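Herora Gazetteer

README and data card

A table of every place, person, ship, god, sword and named horse in the Herora novels, with where each one turns up and what the text calls it when it does. Compiled by Iason Bakalis from the published books. Last full rebuild 12/1/23.

What this is

Herora is a seven-volume fantasy sequence about a salt empire, the family that loses it, and a very long walk home. It has four maps, none of which agree. It has two glossaries, one of which was clearly written before the author decided that the river Nivent ran north. The gazetteer began as my private attempt to work out whether Captain Stalcombe and the port of Stalcombe were related. (They are. It's in volume 5, in a footnote, in a letter, inside a dream.)

The table has 3034 rows. A row is one named thing. If a thing has several names, it still gets one row, and the other names go in the aliases column, where they can keep each other company. The exception is gods, explained below, with regret.

What this isn't

The text of the books is not included. Quotations in the notes column run to a few words at most and are there only to settle arguments. If you want to read Herora, please buy it or borrow it. Volume 1 is slow until the bridge falls down.

There is also nothing here from the card game, the audio drama, or the short story in which everybody is a bird.

Files

herora_names.csv: the main table, one row per named thing
herora_appearances.csv: one row per name per chapter, long and boring and the part most people want
herora_routes.csv: journeys, as pairs of places with a chapter and a traveler
herora_disputes.txt: entries I've changed my mind about, with the old reading kept
CHANGES.txt: what it sounds like

All files are UTF-8 with comma separators. The author is fond of accents and uses them as seasoning, so don't open the tables in anything that guesses at encodings. If you see a question mark in the middle of a wizard, it has guessed.

Columns in herora_names.csv

id: a stable number. It won't be reused, even when a character turns out to be the same person as another character in a hat.

name: the spelling used most often. Ties go to the earlier volume.

aliases: everything else, separated by semicolons. Titles count only when used alone. "The Regent" is an alias. "That woman" isn't, although in volume 3 it may as well be.

kind: person, place, vessel, object, animal, deity, event or unclear. There are 199 rows marked unclear. Some are weather.

first_seen: volume and chapter of first mention by any name, including songs.

status_last: alive, dead, missing, ruined, sunk or unknown, going by the last chapter in which the thing appears. This column contains spoilers for the whole sequence. So do most of the others, but this one does it efficiently.

parent: for places, the larger place they sit in. For people, blank. People kept asking me whether it meant mothers.

confidence: high, medium or low. See the next section.

notes: my own remarks. I tried to keep these neutral up to volume 4.

How it was made

I read the books with a notebook, then read them again with a spreadsheet, then ran a plain word-matching script over my own index to catch what I'd missed. The script found the capital letters and I decided what they meant. It was good at cities. It was poor at swords, because half the swords in Herora are named after common virtues, and a sentence like "he reached for Patience" can go either way.

Every row was checked against a printed copy. I used the first hardcover editions for volumes 1 to 6 and the paperback of volume 7, because the hardcover has the Battle of Barros printed twice with different winners. The paperback chose one. I've followed it and recorded the other in the disputes file.

Confidence works like this. High means the text says so plainly at least once and never takes it back. Medium means it says so and later seems embarrassed. Low means I inferred it from a family resemblance, a scar, or the way someone holds a spoon. If you're doing anything serious, filter out the low rows. If you're arguing online, they're the best part.

Known problems

The gods. Herora's deities merge, split, marry themselves and go by regional names, and the priests in the story are at war over exactly this question. I started out with one row per god and found I'd taken a side. The table now has one row per divine name, with a column in the appearances file (deity_group) that suggests which ones might overlap. Leave it out and you are a Northern Separatist. Use it and you are a Unionist. Either way somebody in volume 6 would have you drowned.

Distances. The routes file has no distances. I had them in an early release, in days' ride, and a reader showed me that the army crosses the Barros plain in an afternoon while a messenger on a fast horse needs most of a chapter and a change of season. The column came out that night.

The Nivent. Where the text and the maps disagree about which bank a town is on, I follow the text. Where the text disagrees with itself I follow whoever is standing in the river.

Dead people. Nine characters are marked dead in status_last who I don't believe are dead. I've marked what's on the page. You are welcome to share my doubts about the lighthouse keeper.

Ages. Not included. Princess Oda is sixteen for four volumes, during which she raises a son to marrying age.

Horses. The horses are complete and correct. I'm prouder of them than of anything else here, and as far as I can tell they've never been downloaded on purpose.

Spelling

The American and British editions differ on more than color and gray. Two villages and a minor duke were renamed for the American printing, the duke apparently for his own protection. The name column has the American form and the British one is always in aliases. The translations aren't covered, apart from a few Greek forms I added because my aunt was reading them and wanted to be able to look people up.

Suggested uses

Checking your memory. Writing a wiki page. Drawing a fifth map that doesn't agree with the other four. One reader has used the appearances file to plan a reread in which she skips every chapter with the bard in it, and says the sequence improves a good deal and only loses one murder.

Please don't use status_last to build a quiz for people who haven't finished. It has been done. Friendships were affected.

Sending corrections

Open an issue or send an email. Give the volume, the chapter and a few words of the passage, and say which edition you have. Page numbers alone don't help, since there are more printings than I own. "You're wrong about Barros" is not a correction, however many times it arrives.

I answer in batches, mostly on weekends and after the big reading groups finish a volume, when there's a surge of people who have just met the lighthouse keeper. The next batch goes out in January. Corrections that come with a passage are usually in the next release. Corrections that come with a theory go in a folder, which now holds over 2000 messages and has started to develop its own mythology.
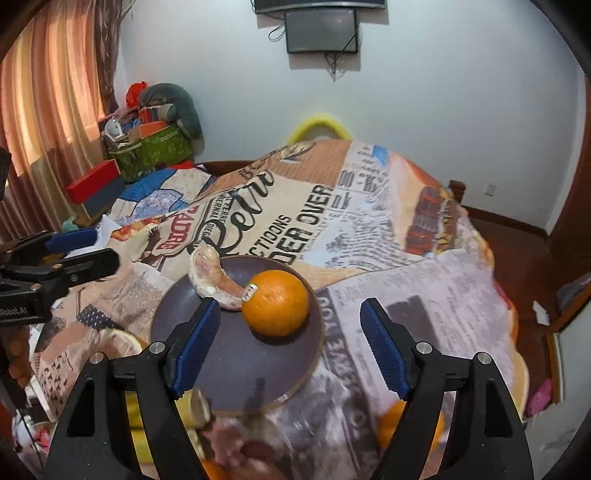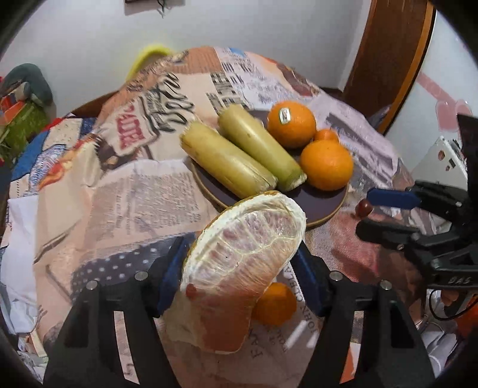 If you'd like credit in CHANGES.txt, tell me what name to use. Handles are fine. I draw the line at titles, after a contributor insisted on being listed as Hereditary Warden of the Nivent Shallows and another contributor objected that he held that office.

Versioning

The first number changes when columns change. The second changes when rows do. There was a third number for typos, but I kept making typos in it.

Old releases stay up. Ids are safe to link to across all of them, apart from the very first, in which I sorted the table by name without also sorting the id column and briefly gave the whole royal family the attributes of harbors.

License and credit

The table, notes and scripts may be copied, changed and shared for any purpose as long as you say where they came from. The names and the world belong to the author of the novels, who has no connection with this project and has never answered my letter about the river. To cite it, "Iason Bakalis, Herora Gazetteer" and the release number will do.

Planned

A proper table of songs, with who sings them and who asks them to stop. Family trees for the Stalcombe line, once I've decided what to do about the twins. An appearances file by scene instead of by chapter, which I promised two releases ago and have since started describing as a long-term goal. If you'd like to take on volume 2, which is mostly banquets, write to me and I'll send you the seating plan as far as I got.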